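Kasulberg Gripper Comparison

From the Kemon open reference on robot handling
Last edited Dec 31, 2021

The Kasulberg gripper comparison is a set of simulated tests in which different grippers and camera positions are tried on the same robot arm, with the same objects on the same counter. It was set up at the Kasulberg robotics laboratory to give small research groups a cheap way to rule out poor combinations before buying hardware. The kitchen set is the one most often cited.
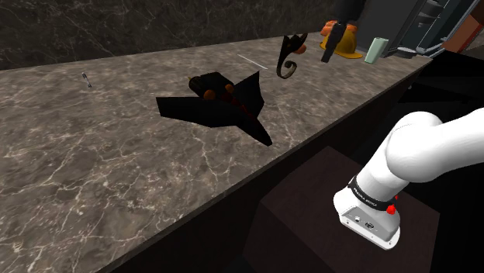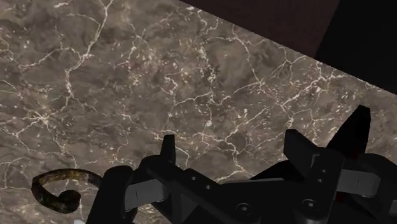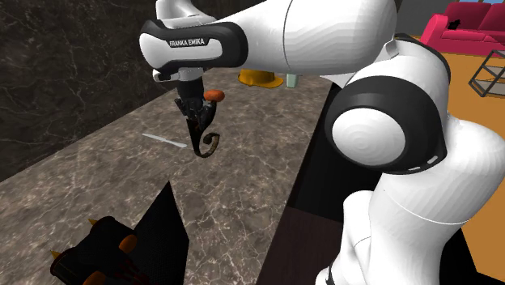
Rendered views from the kitchen set, with a marble-patterned counter and a black gripper.

Background

Earlier work at Kasulberg used a bare table and wooden cubes. Most grippers did well on the cubes, and the results said little about how they would cope with household items. The kitchen set replaced the cubes with objects of uneven shape, including curved and hooked ones that offer few flat faces to hold. The arm is held fixed across all tests, so that only the gripper, the camera and the controller change.

Test procedure

A full test consists of 20 attempts per object. At the start of each attempt the object is placed at a slightly different angle. The arm must close on it, lift it clear of the counter and hold it still for 8 seconds. An attempt is stopped if the gripper presses into the counter with more than the allowed force. Moving a neighboring object is recorded but does not count as a failure.

There are 19 gripper and camera combinations in the current release. Each is run with two controllers. The Atanasov controller sets a target position and lets the arm give way slightly on contact. The Drillasen controller follows a planned path and corrects it from the camera at every step.

Camera placement

Three kinds of view are compared: a fixed side view, a fixed view from behind the arm, and a view carried near the gripper. The carried view shows the fingertips and the surface between them at close range, but it loses most of the counter. The fixed views keep the whole work area, though the arm often hides the object at the moment of contact. Combinations that use one of each scored highest in the December release.

Results

Two-finger grippers with linkages did better than simple sliding jaws on curved objects and slightly worse on thin ones lying flat. Thin items remain the weakest category for every combination. The Atanasov controller was stopped less often for excess force. The Drillasen controller was faster where the view of the object was clear.

Limitations

Friction values for the stone were taken from a single sample. The simulation runs at 500 steps per second, and contact with narrow edges can still be unstable at that rate. No soft or deformable items are included.

Related articles

Linkage grippers
Wrist-mounted cameras
Kemon contact model
Force limits in arm control
Kasulberg cube tests

Comments (3)

gripnotes: Is the two-controller split kept in the older releases? I can only find Atanasov numbers for the cube tests.

m_arden: The cube tests were Atanasov only. Drillasen came in with the kitchen set.

tabletop44: Please add the friction value to the Limitations section. We tried to repeat the thin item tests and got nearly double the slips.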